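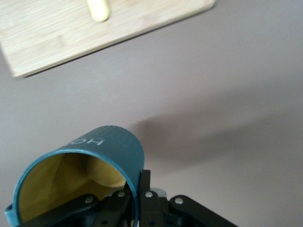

Aug 16, 2022 — mug task, hand-guided vs. remote

Continuing from where Ľubica left off. Same station, gray table, cutting board at the back left. Teal ribbed mug again, the one with the yellow inside. Still frame up top is from the wrist cam, mug sideways in the fingers, lettering upside down.

Goal for today: 30 clean demos by remote, then compare with the hand-guided set. Got fewer, see below.

Setup notes
Control loop restarted twice before the leader arm woke up. Flelent driver again. If it hangs, kill the process, wait, start it BEFORE powering the arm. Wrote it on the tape on the cabinet too.
Gripper force left at Iara's setting. Tried one step lower, mug rotated in the fingers on the lift. Put it back.

Remote runs
First batch was bad, my fault. I kept correcting in the air and the policy will learn the wobble. Slowed down, elbow on the table, much smoother after that.
Sideways grasp is harder than I expected from the leader side. No feel for when the finger touches the rim, so I close too early. Watching the wrist view helps more than watching the arm itself — but then I lose track of the board. Ended up glancing back and forth, which shows up as little pauses in the trajectories. Trim or keep? Ask Iara.
11 kept, rest thrown out. Reasons are in the log, mostly regrasp or me bumping the e-stop with my sleeve.

Hand-guided runs
Gravity comp on, pushing the wrist around directly. Much faster to teach the approach angle. Downside is my hand gets in the overhead view on nearly every run, so those frames are probaly no good for training as is. Wrist view is clean.
Joint 5 still feels sticky near the end of its range. Not new.

Naming
Using trelier_mug_side for remote and trelier_mug_hand for guided. Please don't rename them again, the loader on Rirninix matches on the prefix and I lost most of an hour to that.

Observations
Ribbing on the outside seems to give a decent grip as long as the fingers close square. Off by a little and it walks.
The mouth of the mug takes up a big chunk of the wrist view in this grasp. Shadow side of the inside goes dark olive, might want to vary teh lighting so the model doesn't lean on it.
Episode 115 has a good clean lift, use that one for the replay test.

To do
— ask Iara re: pauses
— replay 115 at half speed, then full
— grease or swap joint 5, Ľubica has the manual
— upright grasp, same mug, for comparison
— back up to the Văduva drive before anyone touches the folder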